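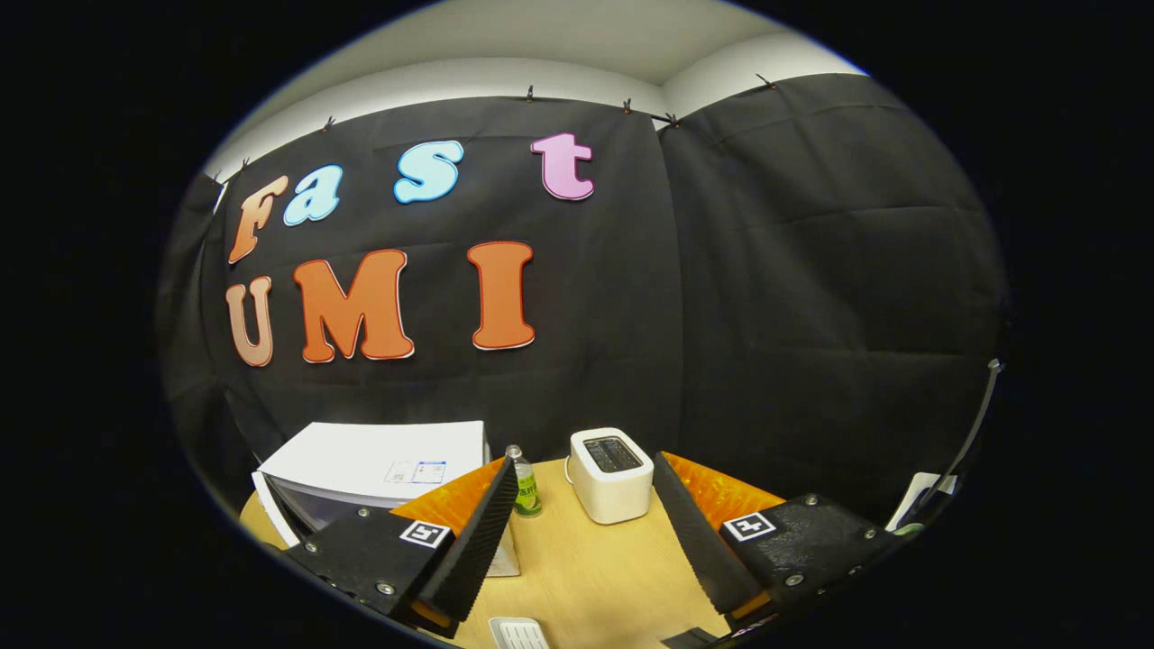 Foam lettering on a black curtain, with a light wooden tabletop in front.

The case against the annual mean

Every July the same argument returns. A regional office publishes a mean temperature, the newspapers print it to two decimal places, and readers are left to decide whether a few tenths of a degree should worry them. My view is that the annual mean, useful as it is to climatologists, is a poor figure to put in front of the public, and that river and soil records would serve them better.

Consider the Ulatau basin. Its gauge at Plasisard has been read every Thursday for longer than any thermometer in the valley has stood in one place. The thermometer record contains two changes of site and one change of screen, all of which have to be corrected before the series can be used. The corrections are sound. They are also impossible to explain in a newspaper column, and each time they are revised somebody writes in to say that the figures have been cooked. The gauge needs far less adjustment. The bed is rock, the staff is fixed to it, and a farmer can go down and read the level for himself.

Levels respond to rainfall and abstraction as well as to warmth, and this is the usual objection. I accept it. A dry year is not proof of a warm one. But people do not live in a mean temperature either. They live with the date on which the stream stops, the depth at which the borehole pump starts to draw air, and the number of nights on which the fruit buds are exposed to frost. Those quantities combine several causes, and so does the damage.

Oanh Kiều made a related point in her paper on the upland soils, where 874 probe readings were set against the modelled values for the same ground. The model did well on the average and badly on the driest plots, at the upper end of the slope. Planning is done for the driest plots. A reservoir sized for the average will be empty in the year it is wanted.

There is a cost, of course. A logger of the Voß type runs unattended for a season, but the cable joints fail, and a network of 200 probes needs a technician and a vehicle. The Wosiment programme was cut back on those grounds, and its remaining stations now leave the whole eastern side of the basin unmeasured. I consider that a false economy. Gaps in a soil record cannot be filled afterwards with any confidence, whereas a temperature series can often be rebuilt from its neighbours.

I would keep the annual mean in the technical reports – it remains the right quantity for comparing one region with another – and take it off the front page. In its place I would print three local figures: the lowest weekly river level, the date of the last spring frost, and the soil moisture at half a metre on the first day of July. Each should be given beside the whole of its own record, gaps included, with the raw readings available to anyone who asks.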